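Free spins vanished after I changed my bet size - Ostalance slots on Grotport

Posted in Slots and Bonuses

reelnut_dee

Hoping somebody has run into this. I play on Grotport, mostly the Ostalance games, and on Sunday I got a bonus of 17 free spins on the pirate one (the one with the parrot scatter). Used 5 of them, then got a phone call and closed the tab. Came back later, opened the game, and it loaded the normal screen. No free spins counter. I changed my bet from the minimum up one step, did a couple regular spins, still nothing.

Balance shows the winnings from the first five, so those did count. The other twelve are just gone??

Things I tried: logging out, different browser, clearing the cache. Chat told me to "wait for the session to resolve" and then ended the chat. Did I kill them by changing the bet, or are they still in there somewhere? Also does it matter that I have a wagering amount left from the welcome offer - it says 3,251 still to play through. No idea if thats connected.

Thanks in advance. Not a huge amount of money, I just want to know how it works.

Montoya_spins

Had the same thing in May. You probably didn't lose them.

There are two kinds of free spins and people mix them up all the time. One kind is triggered inside the game, when the scatters land. The other kind is given to you by the casino, as a promo. You didnt say which you had. Matters a lot.

If it was scatters - the round is saved on the game maker's side, at whatever bet you triggered it on. Close the tab, lose your wifi, whatever, it should pick up where it stopped. But sometimes the game opens a fresh session first and the old one takes a while to catch up. Mine came back the next morning. Same bet as before, counter where I left it.

If it was a promo - those are tied to one bet level, usually the lowest. When you moved your bet up, the game switched to real balance. Put the bet back to the minimum, close the game all the way, open it from the promotions page and NOT from the lobby. The lobby link doesn't always load them. Check the expiry too, a lot of these are only good for a day.

Where to look: Account, then History, then Game Rounds. Find the pirate game, sort by newest. If there's a round with status Open, your spins are in there. If they all say Closed, take a screenshot and send it to support by email, not chat. Put in the round number, the time, and the bet you were on. Chat is useless for this, they can't see game rounds, only deposits and such.

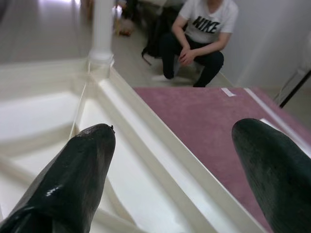 Don't keep spinning on that game while you wait, either. Every new round pushes the old one further down the list and it makes it a pain to find. Play something else or take the night off.

About the 3,251 - that's your wagering requirement, separate thing. It won't remove spins. But winnings from promo spins often get added to the bonus balance and then THAT has to be wagered too, so the number can go up after you finish them. Read the terms for your offer, mine had a max cashout as well which I did not notice until later.

luckycherry88

same happened to me on Groltix, never got them back. support said expired. i'd just email and move on tbh

also check your bonus balance and not only cash, mine went there once

reelnut_dee

OK update. They were the promo kind, I looked and it says so in the email they sent. Put the bet back to minimum, opened it from the promotions page, and the counter popped up with 12 left. So changing the bet didn't kill them, the game just wasn't loading them.

Finished them, won very little, and yes the wagering number went up a bit. Oh well. Thank you Montoya, I would never have found that promotions page link on my own, it's buried way down under the tournamnet stuff.

Montoya_spins

Good, glad it worked. If you ever get the scatter kind and it drops out, go to Game Rounds first, same steps.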